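Bottled Water FAQ: Questions We Get About Storing, Reusing and Believing the Label

Last updated in March by Octavio Bravo

These are the questions that come in most often, usually after somebody has read a claim on a label or had one repeated to them at work. I run the supplies page for the Luteneck community kitchen, and I have been asked to be polite about the marketing. I will try.

Is bottled water better than tap?

Depends on your tap. If your local water is tested and safe, I have yet to see a good argument for paying more for the same thing in a plastic bottle. People tell me they can taste the difference. Some can. At our last open evening we poured 14 unmarked cups, and the people most sure of themselves did no better than the rest. That was a kitchen game and no kind of study, so don't quote it to anyone.

If you're on a well, or your town has a notice out, that's different. Follow the notice.

What does "natural" mean on the label?

Less than you'd hope. Terms like "spring" and "purified" generally have a definition behind them, and you can look those up. "Natural," "pure" and "fresh" are mostly mood words. When a label has plenty of mood and no source, I put it back on the shelf.

The label has a picture of mountains or a lake. Is that where the water comes from?

Maybe. A picture is decoration unless the words next to it say otherwise. Look for the source in the small print, and if it names a city, you may well be drinking that city's supply after some filtering. Nothing wrong with that, but you should know what you're paying for.

How long does an unopened bottle last?

The water itself keeps a long time. The date on the bottle has more to do with the plastic, and with taste, than with the water going bad. I would still use the oldest first. Keep it out of the sun and away from gasoline, paint and strong cleaners, because smells can get through thin plastic over time. The garage is where most people put it and it's the worst room in the house for it.

How long after I open it?

We say 2 days in the refrigerator with the cap on. Some people stretch that, and they'll tell you they've never been sick. Once you have drunk straight from the bottle, you've added whatever was in your mouth, so I'd finish it the same day. Pouring into a glass helps.

Can I refill a single-use bottle?

You can, and plenty of us do. The trouble is washing it. The neck is narrow, the ridges hold grime, and thin plastic doesn't like hot water. If you want to refill something every day, get a bottle with a wide mouth that a brush will fit into. It doesn't have to cost much, whatever the outdoor stores say.

I was told a special cap or stick will "restructure" the water. Worth it?

No. A seller called Vinero sent us a leaflet for one last year, with a lot of arrows on it. We wrote back asking for test results and got a second leaflet. Keep your money.

How do I tell which bottle is mine at an event?

Write on it. Marker rubs off bare plastic, so use the label, or put a bit of tape on the shoulder. Cap color is no help at all when everyone took from the same case. We lose more water to half-finished bottles left on tables than to anything else — an opened one with no name on it gets emptied at closing time.
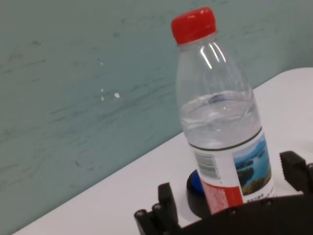
Clear bottle, red screw cap, water line below the shoulder. The barcode is on the label.

Why do you pour out partly used bottles? Isn't that waste?

It is waste, and I don't love it. But we can't hand a stranger's open bottle to someone else. The water goes on the planters outside, so it does some good there.

Do I leave the cap on for recycling?

Ask your own hauler. Ours, Karagiannis, wants the bottle empty and the cap screwed back on. The transfer station at Gikport told a neighbor of mine the opposite. The arrows symbol doesn't settle it either, as it mostly tells you the type of plastic and makes no promise that anyone nearby will take it.

How much do you keep in storage?

We hold 160 bottles for outages and rotate them through our events. At home, the usual emergency advice is a gallon per person per day. Large jugs are cheaper for that and take up less room than cases, though they're a nuisance to lift — fill a pitcher from them and leave the jug where it is.

Can I drop off bottles I don't want?

Yes, if they're sealed and in date. Leave them inside the side door, off the floor. Please don't bring anything that has spent the summer in a car.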